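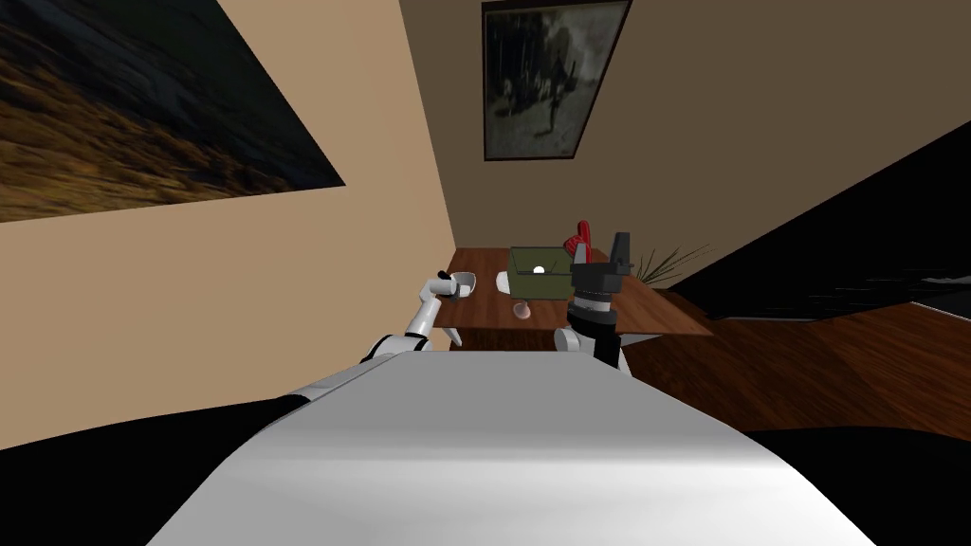 **What does it take for a shared workshop to build a two-armed robot?**

A steady place to work, a written parts list, and a willingness to test every motion in software before any motor is powered. The members at Dallbridge budgeted 2,000 dollars for their current build and have kept to it by machining most brackets on site.

## Report of a visit to the Dallbridge shared workshop

The visit took place in November at the invitation of Mercy Lema, who coordinates the robotics bench. The Prudmont Makers' Association was represented by Farzad Heydari and the undersigned. We were received at 5 p.m. and given access to the metal shop, the electronics room and the office where the simulation work is done.

### The build

The project, known within the workshop as Estrella, is a household robot with two arms on a single body. Dexter Samonte is responsible for the mechanical side. The left shoulder was on the bench during our visit with its housing removed, and he demonstrated the bearing seat, which has been recut twice. The right shoulder is finished. Wiring had reached the elbow on both sides.

The members have chosen to fit a different gripper to each arm. Mr. Heydari asked whether this would complicate maintenance, and was told that it would. The workshop considers the additional spare parts acceptable for the present version.

### Simulation

Milagros Rivera maintains the simulated model. Her practice room is furnished as an ordinary home, with paintings on the walls, a wooden table and a potted plant at one end of it. Small tableware is set out within the working area — a saucer, a glass — together with an open green box and a white ball. The model is run from the robot's own side of the table, so that members see the arms much as an operator would.

A total of 600 simulated trials had been logged at the time of our visit. Ms. Rivera keeps the log by hand in a bound notebook as well as on the office computer.

### Facilities and costs

The workshop has 78 paying members. Motor controllers are purchased from Stetura, and delivery delays have held up the left arm since late summer. Use of the lathe is by reservation only.

### Matters for follow-up

- Ms. Lema will send the bracket drawings to Prudmont.
- Mr. Heydari will inquire about a joint order of controllers.
- A return visit is proposed once the left shoulder has been closed.

Submitted by Rosalinda Ignacio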